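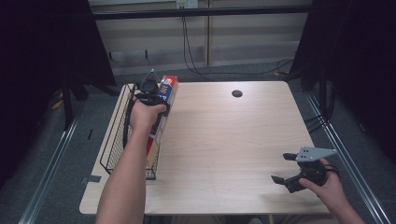
# Swap shop (waste management)

A **swap shop** is a shed, room or fenced corner at a municipal transfer station where residents leave usable goods and other residents take them away for free. It is also called a *take-it-or-leave-it*, a *free shed*, a *reuse shed* or, in towns with a sense of humor about such things, *the mall*. Swap shops are found mainly in small towns where household trash is not picked up at the curb and people have to drive it to the dump themselves.

The swap shop differs from a thrift store in that no money changes hands, and from a pile by the side of the road in that there is a roof. It is usually counted as reuse under local solid waste plans, which rank reuse above recycling and then give recycling most of the budget.

## Terminology

The word *swap* is misleading. Few swap shops require a visitor to leave something before taking something, and those that have tried found that people would bring a single spoon. In practice the name describes the shed as a whole over the course of a year, during which what comes in is supposed to match what goes out. Operators call this *balance* and speak of it wistfully.

Regular visitors are known as *pickers*. The term carries no insult at most sites, though at some it is used only for other people.

## History

Picking over discarded goods is as old as discarding them. At the open town dumps common in the first half of the twentieth century, taking things home was normal and mostly unregulated, and the attendant often had first choice. The practice shrank as open dumps gave way to covered landfills and then to transfer stations, where trash goes directly into a compactor. A compactor does not allow for second thoughts.

Dedicated sheds began to appear at transfer stations as disposal fees rose. A town that pays by the ton to have its trash hauled away has an interest in any object that leaves in the back of somebody's car. The earliest sheds were often shipping containers, retired bus shelters or garages that were themselves headed for disposal.

## Operation

Most swap shops keep shorter hours than the transfer station around them. A common pattern is for the gate to open at 7 a.m. and the shed at 9 a.m., which gives staff two hours to sort and gives pickers two hours to sit in their cars facing the door.

An attendant checks goods on arrival. Items that pass go on shelves or tables by category, and items that fail go back to the resident with directions to the correct bin. This second conversation is widely considered the hard part of the job. A resident who has driven a bread machine across town has usually already forgiven it for its faults.

### Accepted and refused goods

Lists vary, but the following are accepted nearly everywhere:

- dishes, pots and cutlery
- books, except encyclopedias
- puzzles and board games, described by the donor as complete
- hand tools
- small tables, chairs and shelving
- picture frames, with or without the relatives

The following are commonly refused:

- mattresses and upholstered furniture, on account of bedbugs
- car seats, cribs and bicycle helmets, on account of safety recalls and hidden damage
- anything containing fuel, paint or mercury
- tube televisions
- encyclopedias

### Time limits

Unclaimed goods have to go somewhere. Sheds with a working clearance policy mark items with a dated sticker or a colored dot and move them to recycling or trash after two to four weeks. Sheds without one fill up by the end of summer and are then closed "for reorganization."

Time limits for visitors are also common, fifteen minutes being typical. They are enforced by a sign.

## Furniture

Furniture takes up most of the floor and causes most of the arguments. Solid wood pieces tend to leave the same day. Flat-pack pieces made of particleboard are harder to place, as they survive being moved once but seldom twice, and the fasteners at the corners loosen each time they are taken apart. Attendants check a table by pushing on it sideways.
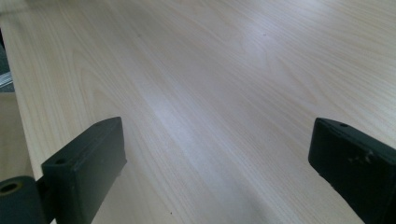 *A pale wood-grain tabletop.*

Desks and office tables have their own difficulty, which is that they arrive in large numbers whenever a business moves and at no other time. A shed that has gone a year without a desk may receive a dozen in one afternoon. Some towns keep a waiting list. Others telephone the school.

Surface condition matters less than operators once assumed. Rings, scratches and faded areas rarely stop a table from being taken, and pickers who refinish furniture will choose a marked solid top over a clean printed one. Telling the two apart is a skill that can be learned in a few minutes and then discussed for years. The usual advice is to look at the edge: real grain carries on over the end of a board in some form, while a printed pattern stops or repeats.

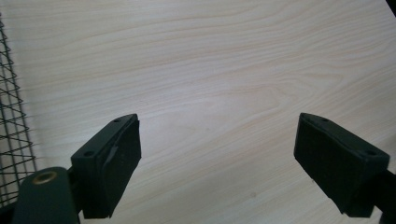
*Fine, wavy grain in a light-colored wooden surface.*

## Rules and etiquette

Posted rules are generally brief. Unposted rules are extensive, differ from town to town, and are explained to newcomers after they have broken one. Among those reported at more than one site:

1. An item is not claimed until it is in someone's hands. Pointing does not count, and neither does calling across the shed.
2. Unloading another person's car for them is help if they asked for it and looting if they did not.
3. A spouse may be sent back in for a second look, once.
4. It is acceptable to return something taken earlier. It is poor form to be seen doing so the following weekend, with the same lamp.

### Dealers

The question of resale divides operators more than any other. A dealer who visits every morning removes a good deal of material from the waste stream, which is the stated purpose of the shed. The same dealer also gets the cast-iron pans, which for many residents is the unstated purpose. Some towns ban resale outright, a rule that depends on recognizing a frying pan at a flea market. Others limit visitors to a set number of items per day.

Mestville adopted a written resale policy after a disagreement over a drafting table. Under the policy, drafted by transfer station supervisor Carter Landry, dealers may enter during the final hour only. Landry's annual report describes the change as "a success, in that I am now shouted at later in the day."

## Measurement

Reuse is difficult to measure. Recycling can be weighed by the truckload, but a swap shop's output leaves in back seats and under arms. Three methods are in use.

The first is to weigh everything at the door, which is accurate and unpopular. The second is to weigh a sample and multiply. The third is to ask the attendant.

A study by Dilek Türkmen and Volkan Gezer used the first method at the Usgate shed for the month of June. They logged 107 pieces of furniture arriving, of which 93 were gone by the end of the month. Their paper notes that the figure does not show how many pieces were put to use, how many were moved to a different garage, and how many would be back in the fall. A follow-up survey by Thư Mạc reached 90 households that had taken something. Of these, 72 said they were still using it, and several asked whether the shed would like it back.

Critics of such studies point out that a free chair does not always replace a bought one. It may simply be an additional chair. Dalibor Jurčo has called this the *extra chair problem* and suggests that reuse credits be reduced to allow for it, though he offers no method for working out how much.

## Liability

Towns generally require visitors to accept goods as they are, either by a posted notice or by a signed form. Electrical items receive the most attention. Some sheds provide an outlet for testing and some refuse anything with a cord, while a third group accepts corded items and keeps a fire extinguisher next to the toasters.

Injuries are mostly minor and mostly involve lifting. Closures, when they happen, are more often blamed on insurance costs than on any particular incident. Crowding at opening time is cited nearly as often.

## Related arrangements

A *repair café* fixes goods for their existing owners, who are then obliged to keep them. A *tool library* lends items and expects them back. A *materials exchange* handles surplus from businesses, usually in amounts no household could want. The Omerović exchange, which takes in packing materials and shop fittings, is open by appointment and requires visitors to bring their own truck.

Online giving groups have taken over part of the swap shop's role, particularly for large items. They spare the donor a drive to the transfer station. In return the donor receives a long series of messages asking whether it is still available.

## See also

- Bulky waste
- Dump picking
- Pay-as-you-throw
- Transfer station
- Waste hierarchy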